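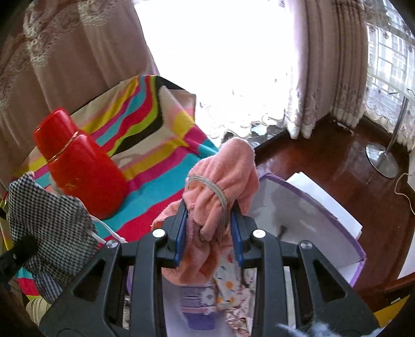 Irwood hand-held gripper kit, anyone bought one?
Forum > Robotics and Automation > Gear for sale and review

tangle_foot
Been eyeing the Irwood kit for a while now (the pair, plus the recording software) and the price has finally dropped to $903 at Zupan. I want to teach a small arm to put away clothes and I'm sick of doing the demos by joystick. Is it any good on soft stuff? All the reviews I can find are blocks and mugs, blocks and mugs!

mulgabill
Had mine over two months. Fleece and plush are lovely, you just bunch it up and squeeze. Thin cotton is another story, the pads slide right off a hanky if it's flat on the table. My wrists were cooked after the first arvo too, so have a break now and then.

Nudska_fan
I'd save your money and get the Nudska one. Lighter handle, and the trigger doesn't squeak.

mulgabill
Lighter, sure, but I went through 2 sets of pads on the Nudska before winter was out. Haven't touched the ones on the Irwood.

Nudska_fan
Then you were pinching zips with it mate. Mine are fine.

stunarlow_shed
We've got both down at the Stunarlow shed. Grip is much of a muchness. What bugs me about the Irwood is the software, it chucks out a whole recording if you lose tracking for a second, and a bright window will do that every time. Pull the curtains or face the other way.

tangle_foot
Ugh, my spare room is basically all window. Does the warranty cover pads at least?

mulgabill
Nope, body and linkages only. Spare pads are cheap but Zupan was out of them when I looked in November, so ask before you pay.

tangle_foot
Ta, will ring them in the morning. Still leaning Irwood, sorry Nudska_fan!

Nudska_fan
Your wrists, your problem :)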